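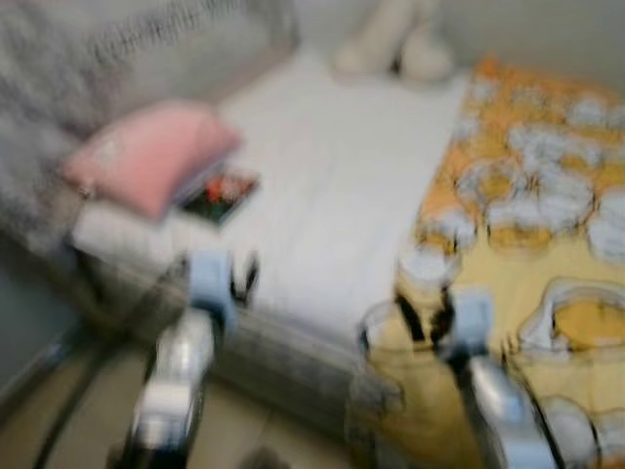 Ticket 537 - heating, back bedroom, Fedstead
Opened by: Edith Quintero
Status: open (was closed in January, reopened)

Radiator stone cold at the bottom, warm at the top. Rest of the upstairs fine. Boiler is the Karabulut one, pressure was low when I looked so topped it up. No change.

Bled it. Hardly any air, then brown water, quite a lot of it. Towel ruined.

Turned the other radiators off to push more through this one. Left it an hour. Bit warmer on the left pipe, right pipe still cold. Lockshield valve wont budge by hand, didnt want to force it.

18 May 2023, Ilona Takács: sounds like sludge. Did Skondomstead flush it last time or only put inhibitor in? Invoice says 400 for "system treatment" which could be either.

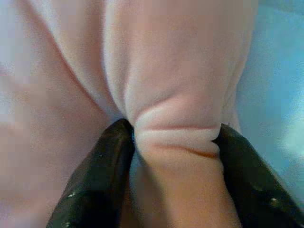 Edith: only inhibitor I think, they were gone in around 2 hours. Have rung them, on hold, gave up. Will try the Karketberg branch tommorow, they did the valves.

Ilona: ok. Dont bleed it again till someone's been. Shut both valves and leave it off, guest can have the oil heater from the landing cupboard.

Edith: left valve shut. Right one still stuck. Need a plumber with a proper grip, pls chase.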